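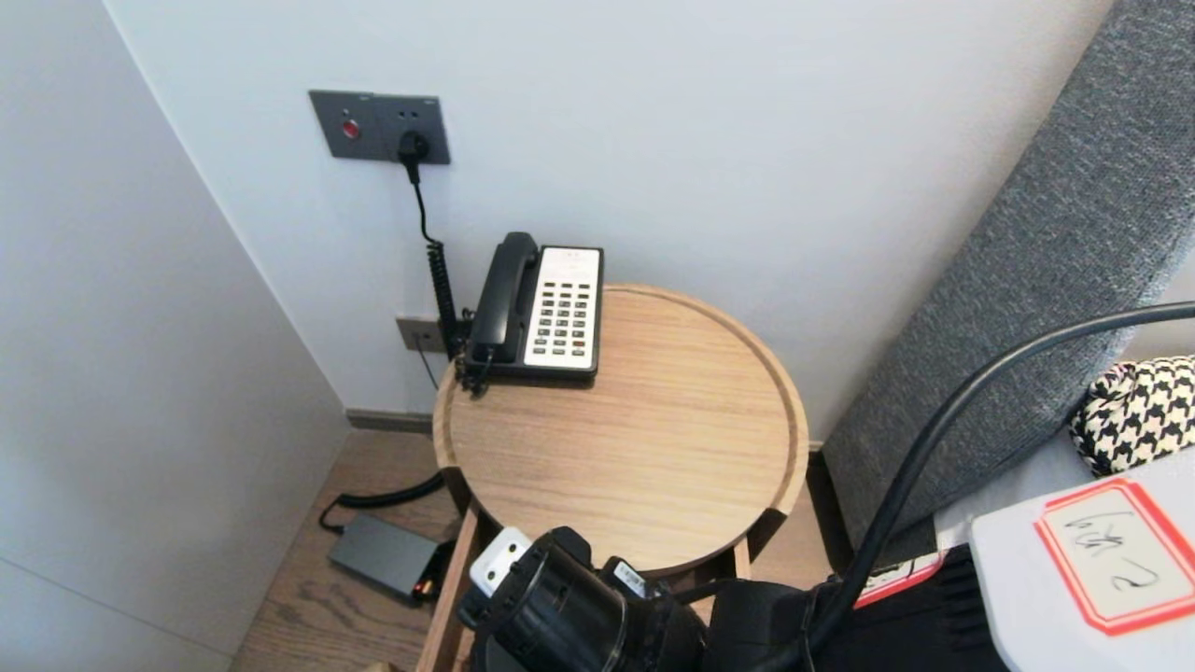 Bedside reset is still the slow step in hotel room trials

Home News Robotics Logistics Events Subscribe

23/09/2024

Ridbridge — Single-arm machines can now finish most of the items on a guest room checklist without help, but the area beside the bed continues to hold them up, according to results released by Turnero, which tests service equipment for hotels and serviced apartments.

The company ran 280 room resets over 11 rooms. Each reset covered wiping the bedside table, returning the telephone to its place with the handset seated in the cradle, collecting items left on the bed and clearing the floor next to the table. A reset was scored as complete only if no person touched anything between start and finish. Of the 280, 139 met that standard.

Most of the incomplete runs ended at the table. A corded desk phone weighs little and is easy to grip, but its coiled handset cord pulls back as the phone is moved, and the phone turns with it. On a round table with a raised rim the base can also catch on the edge when it is slid instead of lifted. Turnero now has the arm lift the phone, wipe, and set it down again toward the wall, which adds time but reduced the number of stops.

"Wiping is solved well enough for a flat surface with nothing on it," said Katia Colombo, who ran the trials. "Cords are a separate problem. The software has to decide which cable belongs to the thing it is holding, and at a bedside there may be three or four of them in the same small area."

Power adapters on the floor were handled by a fixed rule. The machine does not unplug or move anything connected to a cable. It cleans up to a set margin and reports the remaining strip for a person to finish. Items on the bed were sorted into soft and rigid, with containers carrying handwritten labels left where they were and logged.

A full reset took the machine 600 seconds at the median. Turnero did not publish a figure for human staff under the same conditions, and the rooms were not occupied during testing.

Farzad Zarei, operations lead at the hotel group Leemans, said the numbers do not yet support unattended use. "Half is a useful result for a test. On a working floor I would still send someone in after it — and then I am paying for both."

A second round begins in October at the Stenell site, with the same checklist and a revised method for tracking cords. Phones with cordless handsets will be scored separately.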